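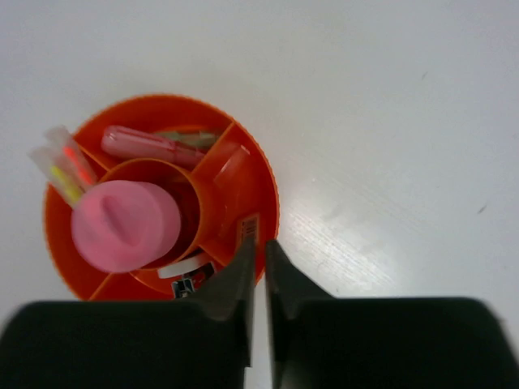 What a second arm costs, past the arm

I have been putting next year's equipment request together since 1st July, and the draft is now on its third version. The first two were wrong in the same way: they priced arms. An arm is the easy line. You get a quote, you copy the quote.

The current bench has two arms, each bolted to its own plate, working a desk organizer and the small stuff that goes with it. The proposal is to build one more bench like it. Purba quoted the arms and the plates as a package, with delivery in November. Gikine quoted arms only, at a lower price, and left the mounting to us. On paper Gikine wins. Once I add machining for the plates and rails, the gap mostly closes.

Lines that were missing from version one:

Cables and spares. Each arm has a purple cable that runs along its links with slack left over for the joints. I have put in 2 spares per arm.
Gripper fingers. Treated as a consumable.
Enclosure panels, white, matte if Plasis can supply them.
Bench time for setup and calibration, 30 hours.
Test objects. Cheap enough to come out of petty cash, but they still need a line.

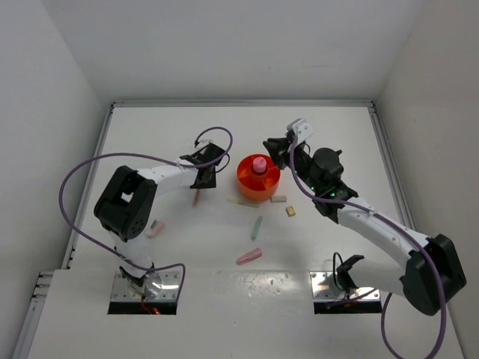 Tarcísio Rocha wrote back that 30 hours is optimistic, that calibration on a two-arm cell should be budgeted per pair and then again every time a plate is unbolted, and that I should stop hiding labor inside the hardware total. He is right about the last part. Labor now has its own section. I left the hours alone for the moment — the second build should go faster than the first, and we have the drawings.

On objects, I went back and forth over a boxed set from Boter. It runs to 228 pieces and most of them are duplicates. Our work so far uses one orange holder with dividers and a few sticks and blocks, so I cut the set and kept a small allowance.
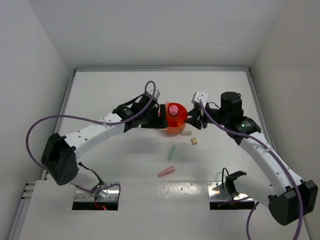
Both grippers at the holder, pink piece in the middle.

Reach is the other thing that affects the price. Two arms sharing one holder need overlapping reach in the center of the table, and that fixes the spacing of the mounting slots. Move the slots apart and you are shopping for a longer arm. I asked Gikine for the next size up out of curiosity. It adds 22 percent and needs a heavier plate, so the spacing stays as it is.
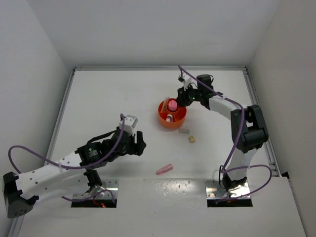 Why not buy one arm now and add the other later?
The second slot has to be cut and the rails aligned at build time in any case, and the Purba package price only applies to a pair. Splitting the order saves cash this year and costs more over two.

Still open: whether Plasis will hold the panel price past the end of the quarter, and who pays freight on the plates. I will update the sheet when the revised quotes come in.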